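Tora Modular Wall Storage
Installation and Planning Guide for Bedrooms and Playrooms

Section 4. Hanging the Rail and Fitting the Shelves

Read this section in full before drilling. The Tora rail supports every shelf, cabinet, and panel in the set, and its position cannot be changed easily once the wall has been painted or papered.

4.1 Before you begin

1. Confirm that the wall is sound and dry. Fresh paint must cure as directed by the paint manufacturer.
2. Locate the studs and mark the center of each with a pencil.
3. Check for wiring and pipes in the area to be drilled.
4. Lay out the contents of Hardware Bag 2 and compare them with the parts list inside the lid of the carton.

Note: The rail is 1000 mm long and must be fastened to at least 2 studs. If the studs in your room do not allow this, contact Tikitz customer service before proceeding.

4.2 Hanging the rail

1. Mark the height of the rail. For a young child's room, Tikitz recommends that the lowest shelf be within the child's reach while standing on the floor.
2. Hold a level against the wall and draw a light line.
3. Drill pilot holes at the stud marks.
4. Fasten the rail loosely, check the level again, and tighten all screws.

Caution: Do not hang the rail directly above a crib or the head of a bed.

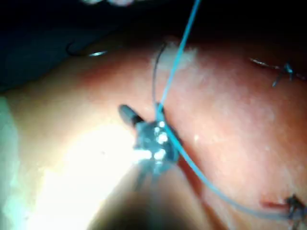
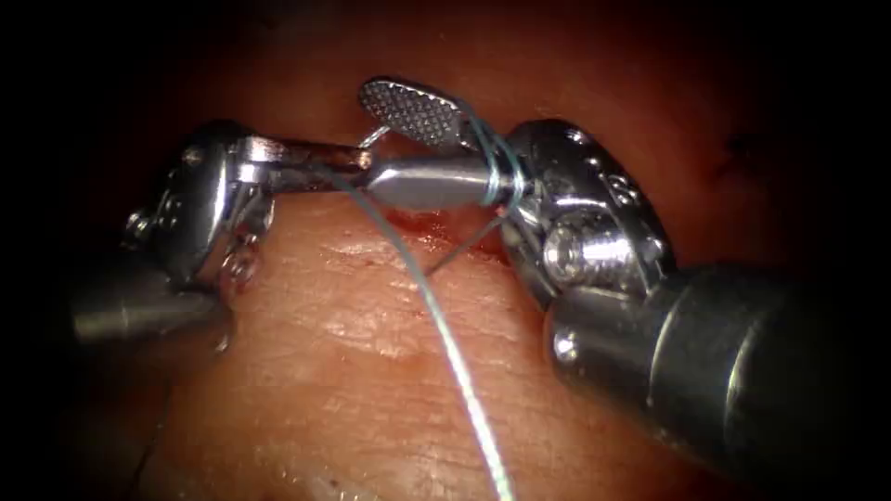
4.3 Fitting the shelf cords

The Figueroa shelf is held at its front edge by two cords, which pass through eyelets in the shelf and are tied off underneath. Tie these cords by hand and leave the knots accessible for inspection. The cord supplied is white and considerably heavier than the thin blue-green suture thread running between the two surgical instruments in the second picture; do not substitute thread, yarn, or craft string of any kind. Trim the ends to leave a short tail beyond each knot.

1. Hook the rear edge of the shelf over the rail until it seats.
2. Pass each cord down through its eyelet.
3. Tie a double knot and pull it firmly against the underside.
4. Place a level on the shelf and adjust the knots as needed.

Caution: Cords present a strangulation hazard to small children. No loop may hang below the shelf.

4.4 Attaching the Tika panel

The Tika fabric panel is 558 mm wide and 500 mm high. It may be hung on either side of the shelf.

1. Slide the panel clips onto the rail.
2. Press the top edge of the panel into the clips.
3. Secure the lower corners with the adhesive pads provided.

Note: Panels in the darker colors may transfer dye to light walls if hung damp. Allow a washed panel to dry fully before it is returned to the rail.

4.5 Care and inspection

Check all screws and knots each June, and again whenever the furniture in the room is rearranged. Replace any cord that shows wear. Replacement cords are supplied in pairs and both must be changed at the same time.

Section revised April 3, 2026. For cabinet doors and drawer fronts, see Section 5.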